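Folding cloths on a slippery white top
Posted 20th March by Ebenezer Boateng

I want to fold green and red-orange cloths into long, narrow rectangles. The top is white and a bit shiny and the fabric bunches along one side. Do I smooth first or fold first?

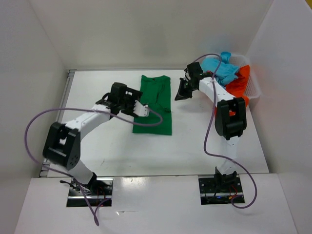
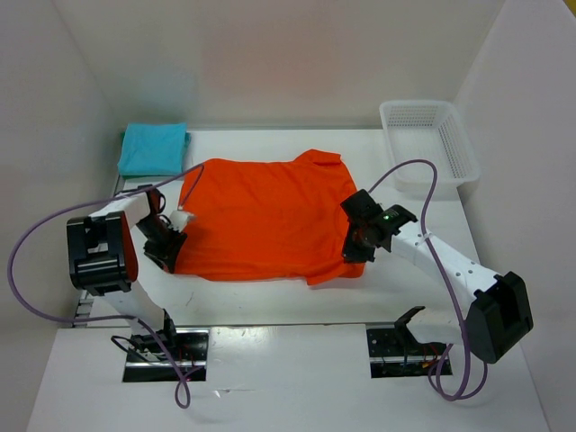
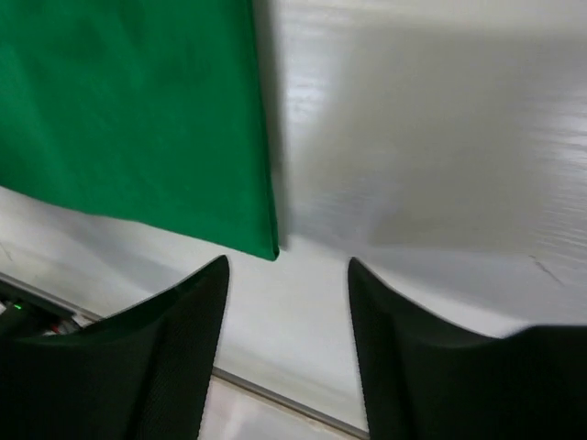

Green in the first and last, red-orange in the second.

Baloyi
Smooth first. Work from the middle out to the corners — then fold lengthways.

Patska
I just iron mine.

Belmiro Frade
Agree with Baloyi. Check for a corner turned under before the first fold.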